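Speaker notes, kidney care session, 20 minutes plus questions

Opening

Thank Juwita Pasaribu for the introduction and for getting us this room. Say hello to the dialysis nurses at the back, I'm so glad they came! Then go straight in: I want to talk about home dialysis, and why I think more of our patients could be doing it.

Slide 2. Where we started

Our clinic in Sulport had 132 people on dialysis when Milagros Barroso and I began this work, and 3 of them were treated at home. Pause here. Three! We have machines that fit next to a bed, we have bags that can be delivered to the door, and almost everyone was still riding a van to us several times a week.

Slide 3. What patients told us

Rosalía Pacheco sat down with people during their sessions and simply asked. A lot of them had never heard of peritoneal dialysis, or heard the words once, on the worst day of their lives, and couldn't take it in. Others worried about storage, pets, small apartments, a spouse who faints at needles (get the laugh, move on).
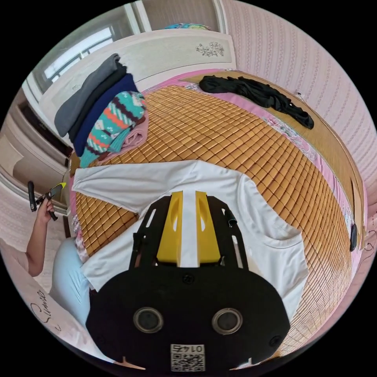 So we changed when we talk about it. The first conversation now happens in the kidney clinic, months before anyone needs treatment, and we have it again at the next visit, and the one after that. Family welcome. No decision on the day.

Slide 4. Training

Grażyna Malinowski runs this part and she is wonderful at it. Patients practice hand washing, connecting, draining, and what to do if the fluid looks cloudy: call us, any hour. She shows the 2000 mL bag early so people can feel how heavy it is. Bring one up and pass it around.

Slide 5. Who it doesn't suit

Don't rush this slide. Some people have had major belly surgery, some live alone and don't want the hospital in their bedroom. They are right to say so. In-center care is good care.

Questions

Someone will ask about peritonitis. Go to the backup slide. Cost questions to Milagros, she's in the front row.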